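Laundry in the New Place

Jan 23, 2026

We moved to Grenport in November and the laundry corner is finally in a state I can live with. In the old apartment on Celholm Street the machines were down in the basement, so I saved everything up and did it all in one long evening. Now I run a load whenever there is enough for one.

The washer is a white front loader. It came with the place. I looked at replacing it and the one I liked was $676 before delivery, so I kept what we had and paid for a new door seal and a set of hoses. I have had no trouble with it so far.

The basket is plain white plastic. I keep it on the floor just to the left of the washer, close enough that I can move things across without taking a step. I had a tall canvas hamper before and was always digging in the bottom of it for socks.

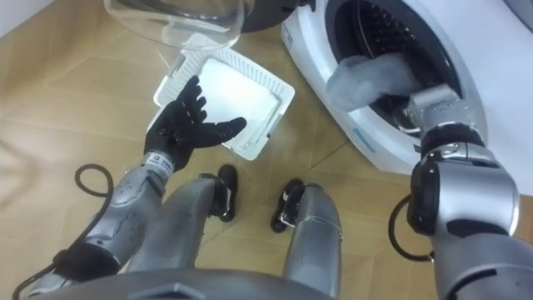

What I do now

Whites and towels go in together on warm. Everything else goes on cold. I check pockets at the basket and turn jeans inside out. When a load is done I leave the door open until evening so the drum can air out, and I wipe the rubber seal with an old washcloth.

I still want a shelf over the machine for the detergent. The Plomus one I ordered was 2 inches too wide and went back. I will measure again this weekend and try the hardware store in town.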